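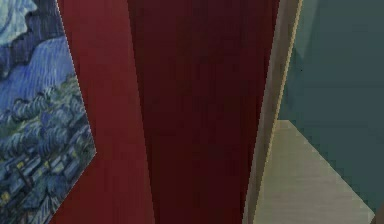 Figure 1. One view from the simulated room, used in the second round of training.

3.2 Simulated room

The navigation policy of Jumo was trained completely in simulation before the robot drove in the workshop at Wenlow. Our workshop is a shared one, and the floor is free for us only in the evening, so the number of real runs had to stay small. The simulator was written by Yen-ting Hsiao on top of an open game engine, and it gives the policy only a color image of low resolution, without depth. We gave the walls strongly different colors, so that a change of color can help the policy to find a corner or a passage. In Figure 1 the red and maroon surfaces are separated from the teal wall by a narrow tan strip, and the floor takes only a small part in the lower right. Views like this one are difficult for the policy, as very little free floor is seen and the direction of travel must be guessed from the borders between the surfaces.

The textures on the walls have a second purpose. In the first round, all walls were plain, and the policy often turned in place when it stood close to one of them. Arwel Vaughan proposed to hang paintings in the room as landmarks. We selected pictures with dense brushwork, such as the starry night landscape at the left of Figure 1, and placed them again at random for each training run. A painting can be seen only partly when the robot is near to it, and we kept these partial views in the training data. We did not try to make the paintings look real. Their borders are jagged at our resolution, and a smoother rendering made the training slower on the single computer that we had.

The training set has 3,365 episodes. Of these, 881 start at a position close to a wall, and the others start at a random free position. An episode ends when the robot reaches the target, touches a wall, or uses all 219 steps. The reward is the decrease of the distance to the target, with a fixed penalty for contact. We also tried a penalty for turning, but then the policy learned to push forward into narrow places -- so it was removed.

3.3 Transfer to the built robot

Jumo has two driven wheels and one caster, on a base plate which Borislav Georgiou cut in the workshop. The motor driver is a Rilell board, bought second-hand. The wheel speeds in simulation were at first too perfect, and the real robot pulled to the left. We therefore added a random error to each wheel speed in the simulator, chosen new for every episode, and trained again from the beginning.

The camera of the robot was mounted at the same height as the virtual camera. Its angle was more difficult to keep, because the holder was printed in soft plastic and bent after some hours. Pei-shan Poon replaced it with an aluminum bracket, and all results in Section 4 were obtained with this bracket. We made 23 real runs, all with the same policy and without further training on real images. Runs in which the battery failed were repeated and are not in this number.

The real workshop has no red or teal walls. For the tests we hung colored sheets on two sides of the driving area and left the other two sides as they were. The difference between these two conditions is discussed in Section 4.2.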